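Célula bimanual Firnard para preparación de kits de componentes eléctricos
Configuración, puesta a punto y mantenimiento del puesto

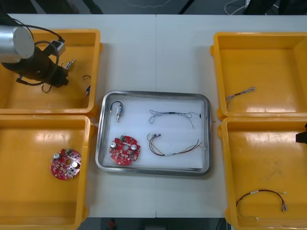 La célula Firnard se suministra para la preparación de juegos de piezas pequeñas: placas de circuito, mazos de cables, conectores y componentes con terminales. El equipo se instala sobre mesa fija y trabaja con dos brazos enfrentados, cuatro cubetas amarillas de plástico y una bandeja central de acero inoxidable con lecho de espuma blanca.

DISPOSICIÓN DEL PUESTO
Las cubetas se colocan en dos columnas, dos a cada lado de la bandeja. Cada brazo atiende las cubetas de su lado y comparte con el otro el acceso a la bandeja. La posición de las cubetas queda registrada en el controlador Stellon durante la puesta en marcha y no debe modificarse sin repetir la referencia. La mesa se entrega en dos secciones; la junta entre ambas ha de quedar nivelada antes de fijar los brazos.

La asignación de piezas a cubetas es libre, con una salvedad: las placas y los mazos de cables deben almacenarse por separado. Las placas con condensadores cilíndricos se depositan siempre con los componentes hacia arriba, tanto en la cubeta como en la bandeja.

PINZAS Y CABLEADO
Ambos brazos admiten las pinzas Hamann de dedos paralelos. El cable de la pinza debe formar un bucle holgado alrededor del conjunto, suficiente para permitir el giro completo de la muñeca sin tensión en el conector. Tras cada cambio de pinza se comprobará a velocidad reducida que el bucle no roza el borde de las cubetas en el punto más bajo del recorrido.

Los cables finos de varios hilos exigen un ajuste propio. El servicio técnico recomienda reducir la fuerza de cierre al 22 % del valor nominal y tomar la pieza por la zona central – nunca por los terminales engastados.

MANTENIMIENTO ORDINARIO
Al inicio de cada turno:
– Retirar restos de hilo y terminales sueltos del fondo de las cubetas.
– Limpiar los dedos de la pinza con paño seco, sin disolventes.
– Verificar que la espuma de la bandeja asienta plana.
– Ejecutar el ciclo de referencia de ambos brazos, con una duración de aproximadamente 4 minutos.

Cada tres meses se revisará el par de apriete de la brida y se sustituirá la espuma si presenta marcas permanentes. Los dedos de la pinza se cambian por parejas. La sustitución de uno solo produce un cierre descentrado y anula la calibración.

INCIDENCIAS FRECUENTES
Pieza no detectada: los fondos amarillos pueden devolver reflejos de la iluminación superior. Reoriente la luminaria antes de modificar los umbrales de visión.
Mazo enganchado al depositar: aumente la altura de salida y repita la toma con el mazo extendido.
Parada por proximidad entre brazos: compruebe que la zona de la bandeja figura como espacio compartido en los dos programas.

REPUESTOS Y ASISTENCIA
Las cubetas, la espuma cortada a medida y los juegos de dedos se solicitan a través del distribuidor Broster, indicando el número de serie de la célula. La formación de mantenimiento, impartida en dos jornadas, está a cargo de Hilkka Saarela, responsable de asistencia técnica. La próxima convocatoria se abrirá en enero.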